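Flodel's pattern cutter on rain pants, bad zippers and why kids' sizes are hard

Caught her on a Friday, right before lunch, between a fitting and a phone call. She has been cutting patterns for Flodel for 8 years. Mostly kids' outerwear, some adult rain gear when they're short on hands. She asked to keep her name out of it, fine by us. What follows is from my notes, tidied up a little.

First thing, the Flavine rain pants. They sold out last fall and parents are still writing in about them. What's different?

"The knee. Everybody cuts a kid's pant leg straight and then puts a patch on it. Kids spend half the day on their knees. So we put the bend in the leg itself, two darts, and the patch sits where the knee really lands."

Took a while to get there. Five versions, she says, and the first was awful. "It looked like the kid was about to sit down. All the time. Standing at the bus stop, about to sit down."

She still has that one in a drawer. Didn't get to see it.

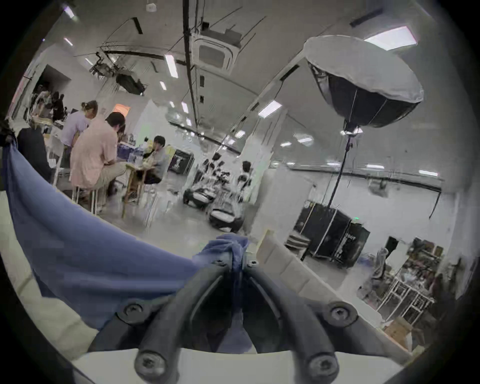 On fabric

The current shell comes from a mill called Girier. Thin, a bit stretchy, doesn't make that chip-bag noise. She's fussy about the noise.

"My own son wouldn't wear his first rain jacket because it was loud. He was three. I thought he was being difficult and then I put my ear next to it and walked around. He was right."

The lining is another matter. She'd like a brushed one for winter, the buyers want mesh all year because it dries faster and costs less. They've gone back and forth on this since January. For now it's mesh in the pants and brushed in the jacket, and she calls that "a truce."

Washing? Cool water, close the zipper first, no fabric softener ever. "Softener is what kills it. People send back a jacket that leaks and you can smell the lavender when you open the box." Half of those can be rescued with a couple of plain rinses and a new coat of spray, she says. The store sends them home with instructions but who reads teh card.
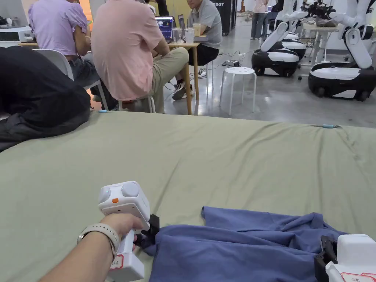 Sizes, and growing out of them

I asked about the size 112, which Flodel added between two sizes it already had. Seemed odd to me. She got pretty lively here.

"That's the first-grade size! That's the kid whose sleeves are too short in one and whose pants fall down in the other. We got more letters about that gap than about anything else."

The cuffs let out too, up to 2 inches. You snip one line of colored thread and pull. Same idea in the suspenders. She wanted it in the hood and lost that fight, hoods have to seal at the face and there's no room to hide extra cloth.

And zippers. Don't start her on zippers. She wants a chunky one with a pull a mitten can hold, and a flap at the chin so nobody gets pinched. The chunky ones are heavier and they cost more. "So what. A kid who can zip it alone is out the door on time."

What's next

A one-piece suit, working name Carrier, with a loop at the back of the neck strong enough to hang the whole thing up soaking wet with mud on it. Still in fittings. The seat is too low on short kids and too tight on tall ones, she's recutting it next week.

Will it be ready for fall? She made a face. Then her phone went and she had to take it, it was the mill, something about a gray that came out green.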